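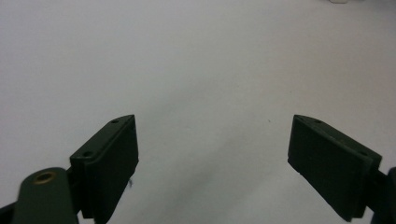

Page last changed: Monday, June 2, 2025

About Grercombe

Grercombe is a small school for grown-ups who want to learn how to look after an older house. We teach evening and Saturday classes in plastering, window repair, basic carpentry, floor care and simple home wiring, and we love doing it! Most of our students have never held a trowel before their first night with us, and a good number of them end up rebuilding a porch.

The school started in Mackenzie Després's own dining room. She had bought a house with cracked plaster in every room, learned to fix it from a retired plasterer two streets over, and got so many questions from her neighbors that she started holding a class on Tuesday nights. The dining room wall was plastered, knocked down and plastered again for two winters. After that we moved to the old Cendano feed store, which had high ceilings, terrible heating and plenty of bare wall to practice on. We're still there (the heating is much better).

Brock Vachon joined to teach windows and now runs the whole carpentry side. If you have an old sash window that hasn't opened in years, Brock will be thrilled to hear about it. Bring the measurements, bring a photo of the pulleys, and please don't throw away the weights.

What we teach

Our classes run in two seasons, with the fall season starting in October. There are 17 courses on the list right now. Some are a single Saturday, such as Sharpening and Tool Care, and others run for eight weeks. Plaster One is still the class people ask for most, and it fills up fast, so sign up early if you have your heart set on it.

The wiring class is for people who want to understand what is behind their outlets and switch plates: what a circuit is, how to read a breaker panel, how to tell an old two-wire setup from a newer grounded one, and when to call a licensed electrician. We're big believers in that last part. You'll leave knowing the right questions to ask, and you'll probably spend the next week labeling every breaker in your basement.

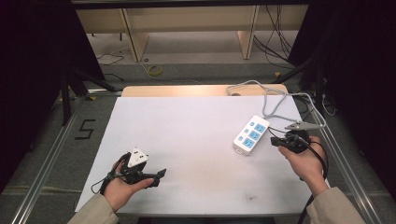

A white plug held over the board.

How a class works

We keep groups small so that everybody gets a turn and plenty of help. The first half hour is talk and coffee, then it's tools out until the end of the evening. You work on your own section of wall or your own window frame, and you come back to it each week, which means you get to see how your plaster cured and where it shrank. Mistakes are welcome. We keep a shelf of Mackenzie's early ones by the front door, and she is very happy to tell you about each of them.

You don't need to bring tools. Wear shoes you don't mind ruining, and tie back long hair for carpentry. Safety glasses and dust masks are at the sign-in table.

The tool library

Any current or past student can borrow from our tool library for up to a week. It began as a few spare hawks and floats and has grown to cover floor sanders, a steam box for stripping windows and a very fine set of molding planes left to us by the Grewal family. We added a second lime mixer this spring and it has hardly been home since!

Visiting us

Our building is on the corner across from the Cletell bakery, with the green loading doors. Parking is in the back lot. The entrance on the side street is level with the sidewalk, and the restrooms and all the classrooms are on the ground floor.

Drop in on any class night before it starts and have a look around. If you'd like to talk about which course would suit your house, ask for Mackenzie or Brock at the front desk. Photos of your worst wall are always welcome.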